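Inside the Drurareo cell: Cameron Purves on assembling PCs with a single arm

Flaltoner opened its test hall to visitors on 7th August, and the stop with the longest line was the Drurareo cell, where a robot arm works on desktop computers. Cameron Purves, who runs the cell, took questions between cycles.

The current work covers the processor and the hard drive. Purves described the processor as the harder of the two. "The drive slides in on rails and has some give. The socket has none. If you come down at an angle you bend pins, and then the board is scrap."

Each part is presented in a printed fixture beside the tower. According to Purves the fixture went through 7 versions. "The early ones held the parts too tightly. The gripper would pull and the whole block would come with it."

The arm is programmed with Wilus, the company's in-house sequencing software, which stores each step with a force limit and a retry rule. A full sequence has 63 steps. Asked how many of those rely on vision, Purves said most of the approach moves do, and the insertions do not. "Once the part is touching, the camera has little to add. You go by force."

Visitors asked repeatedly about speed. Purves gave a figure of up to 200 seconds for the processor alone and made no claim that this beats a person. "A trained technician is faster. We are measuring repeatability at this stage."

The towers are retired office machines supplied by Geddes, a refurbisher. Purves prefers them to new hardware. Cases that have been in service vary slightly, and the program has to find the socket each time before it moves in. The cell has 80 of them in stock, enough to last until December.

Cables remain the main open problem. "A rigid part stays where you put it," Purves said. "A power lead goes where it likes." Connecting them is still done by hand at a separate bench.
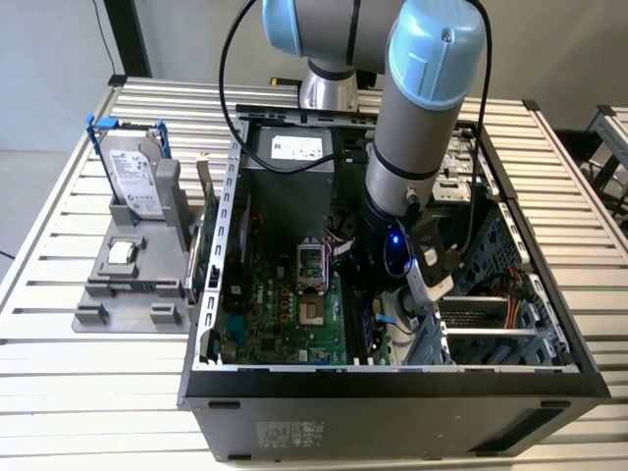

The next version of Wilus will log the force curve for every insertion, and Purves expects to use those logs to set the limits for a second model of tower. Work on the power leads has no start date.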